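The Utstead Job, Continued

I have now spent more on this computer than I paid for the car I drove through college, if you include the coffee. The machine is an old office tower that came out of the Dimdale branch when they closed it, and I took it home because it was free, and I have never been able to walk past free. That was in March. It has been on the table ever since, and we eat on the couch.

The plan was modest. Put in a better processor, add some memory, move 212 gigabytes of family photos onto it, shove it in the closet and let it be useful. I ordered the processor from a seller called Semeniuk Surplus, who described it as "tested, pulled from working system," and who packed it in a sandwich bag. I have bought deli ham that traveled better.

Getting the old one out took an evening. Most of that went to scraping thermal paste, which had set like grout, and to looking for the flashlight. Then I read the instructions for the new cooler (a Bokine, and no, I hadn't heard of them either) and learned that it wants a bracket on the back of the board. The back of the board is, of course, the side facing the metal. So everything has to come out: screws, cables, the lot. I put the screwdriver down at that point and went to bed. 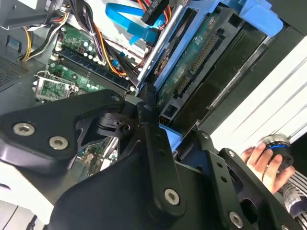 Esther Urio wrote in after my last post to say that I should stop before I pull another cable, put masking tape on every plug, and write on the tape where it goes. She also said that 70 dollars would buy me a small used box that does the same job on a fraction of the electricity, and had I considered that?

I had considered it, Esther. I considered it at 11 at night with paste on my elbow.

The tape is good advice, though, and I've started. So far I have labels reading FAN?, DRIVE, OTHER DRIVE and DO NOT. I no longer remember what the last one was warning me about. The blue data cables at least only fit one way around. The little front panel wires are another matter, and the manual I found online has them in a diagram the size of a postage stamp.

Next up is the board itself, once I find a cup for the screws that somebody in this house won't drink out of.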